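Subject: Re: [gripper-users] Left finger opens by itself
From: Gizella Gál
Date: 21 October 2018

Hello all, and thank you for being so kind about my last message, which I know ran on a bit.

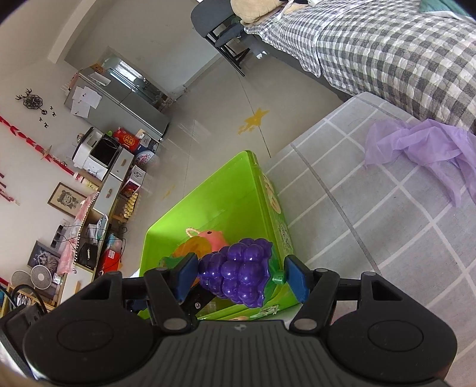
I spent most of the evening going back over the tidying runs, the ones where toys get picked up and dropped in the bin, and I think I can finally say something useful about the fault.

Pálfi wrote:
> Does it let go on heavy things only, or on light ones too?
> We had a Clurkik unit that did this in June and it was the
> linkage, not the software. Check the rivets for play before
> you touch any settings.

Light ones too, I'm afraid! In 30 grasps it let go 4 times, and the toys weigh next to nothing. What the bad ones share is that I had my wrist turned well over to the left. Held level, it behaves beautifully.

So I followed Pálfi's advice and wiggled each joint with the power off. The lowest one on the left arm has a little play in it - you feel it more than you see it. We are at almost 3,000 cycles on this pair of arms, and I had been blaming the Tilico update all this time (sorry, Tilico people).

One safety note while I'm here. When the finger slips, the arm snaps outward quite hard, and it caught my thumb nicely. Please keep your free hand away from the joints, and don't let children help until yours has been checked.

Has anyone swapped just the one joint, or do I need to order the whole arm from Flurnutine? They quote 14 days for the arm.

Warmly,
Gizella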